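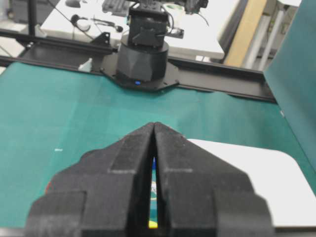 Clementina Henriques asked whether the work mat really has to be checked every time, or whether the first shift of the month would do. Every time, please, and I say that with affection - it takes two minutes, and a wrinkle you can smooth out by hand in the morning is a wrinkle somebody's ruler catches on in the afternoon.

Bench and Mat Checklist, Room 761
Filled in by Ermelinda Correia, June

1. Mat lies flat, corners down.
Needs attention. There are creases toward the far edge. I would love for us to stop folding it and start rolling it, if anyone can spare a long tube.

2. Mat surface clear of flecks and scraps.
Needs attention. A small white speck on the left side. Please go over the whole mat with the soft brush, and do remember the back, where things like to gather.

3. White board sits flat on the mat.
OK. Run a finger along the rounded corner now and then, as that is where the last one started to lift.

4. Side panel steady.
OK. I gave it a gentle push and it stayed put. Thank you to whoever tightened it!

5. Rail at the far edge free of hanging cords.
OK. Let's keep it that way, and hang bags on the hooks by the door.

6. Electrical tape at the bench, core in place.
OK. 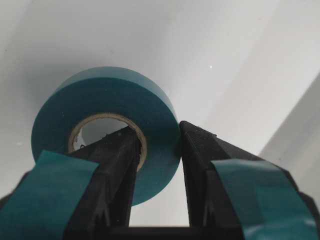
Item 6: teal tape, cardboard core in place.

The spare rolls are in drawer 40, and the order form from Verhoeven is in the same drawer under number 2244. Take a new roll before the old one runs out completely, and tell Naima El Fassi so she can add it to the list.

7. Loose tape ends folded under.
Not checked this time - I ran out of morning. Henrique Godinho has kindly offered to do it before lunch.

8. Walkway behind the bench clear.
OK, after I moved my own bag. Sorry, all.

Next check: 20 minutes before opening, same sheet, blue pen if you have one.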